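3.2 Terms and sources

The fighting in the Rorkorik valley began on a Sunday in September and stopped 17 days later. Both sides called it an operation, and both claimed the line drawn in 1886 as the legal border. Vieira treats it as a planned campaign with limited aims. Bautista sees a border clash that commanders on the spot allowed to grow.

Figure 1. Softcover book with brush-style lettering on the cover.
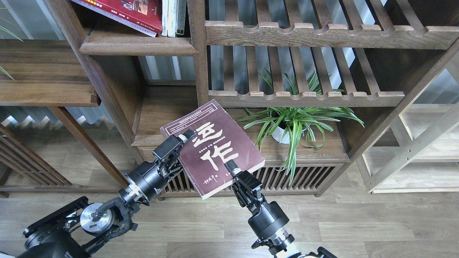

The word "operation" causes trouble when sources in several languages are compared. In English it covers an attack, a supply effort and the daily running of an office. Chinese has separate words for these, and many of them share characters. The lower large character in Figure 1, 作, also appears in 作战, the usual term for combat operations.
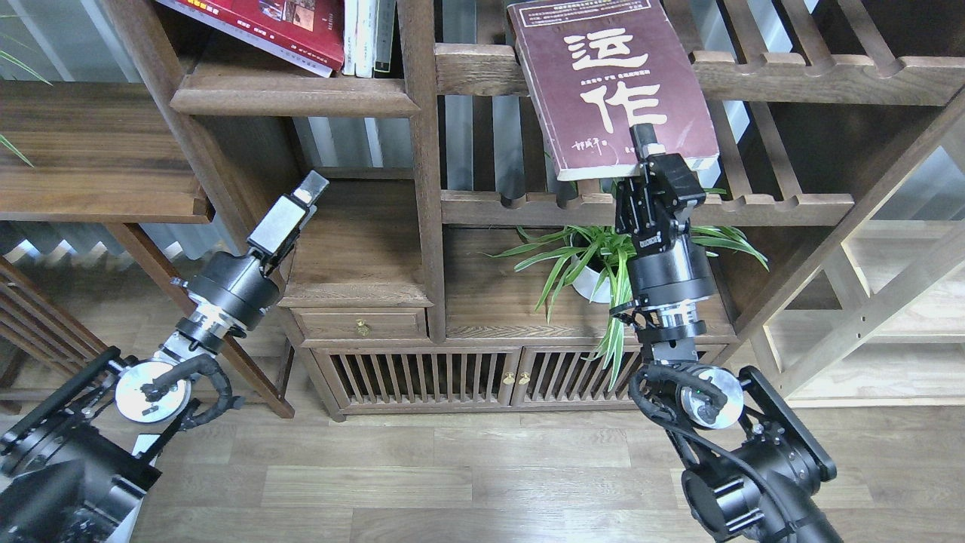 Ministry statements from Plaltasus kept to the military sense for the first 2 days of fighting. After that they spoke of keeping the roads and the Clorkine crossing working. The second meaning is closer to 运作, the pair of characters on the maroon cover, which refers to how a system or body functions. We coded the two uses separately. 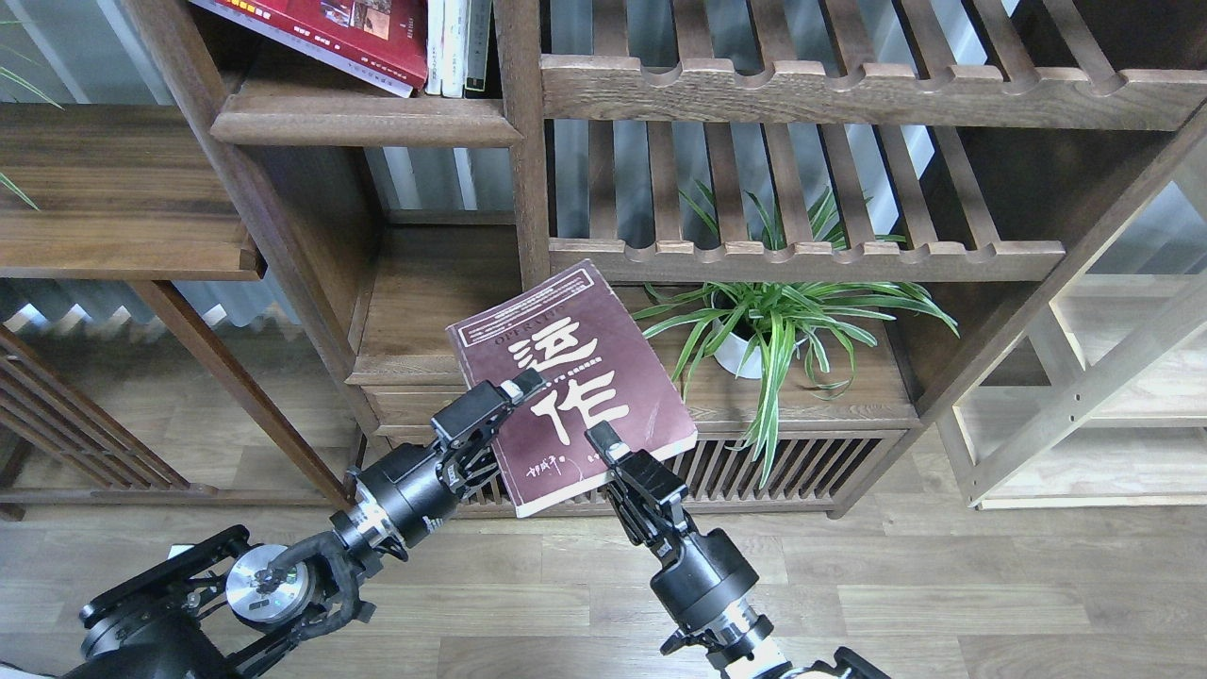 Vieira's count of troop movements rests on press reports, where the English term was often used without further detail. A report that names an operation and gives no place or unit tells us little. The same goes for a title: the Latin letters "OPERATIO" along the top of a cover do not show which sense is meant. We left such reports out unless a second source gave a location.

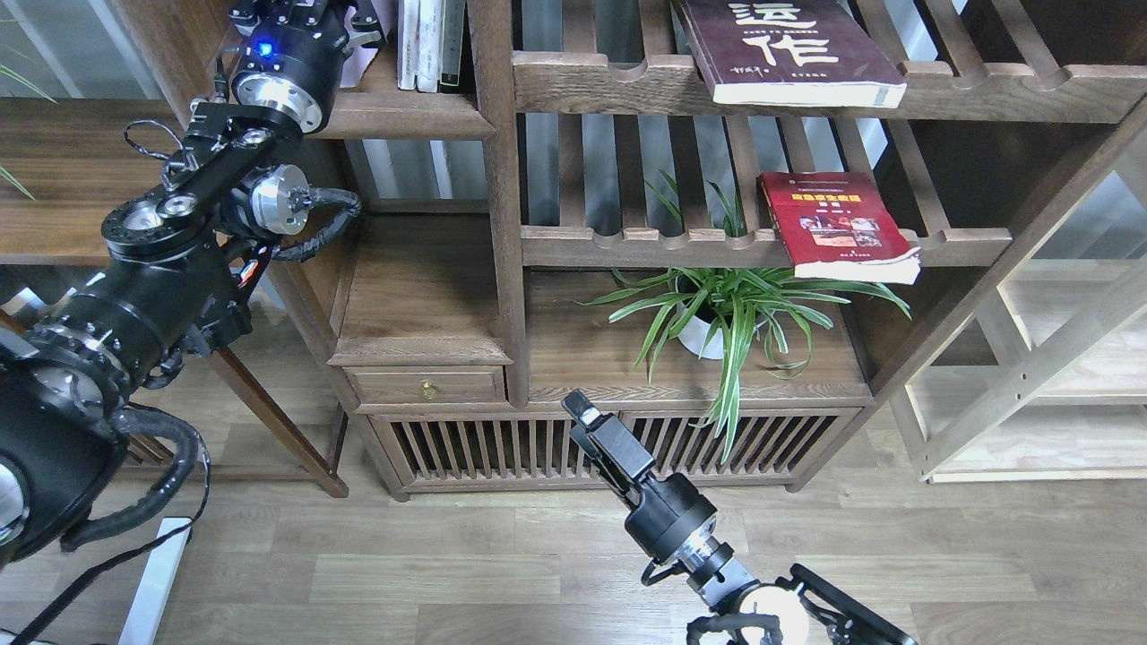
The remaining reports put 2000 troops on the Plaltasus side when the fighting stopped. Most were posted behind the Ivanov ridge, well short of the crossing. This fits Bautista's account better than Vieira's, but the reports do not show what orders the units had been given.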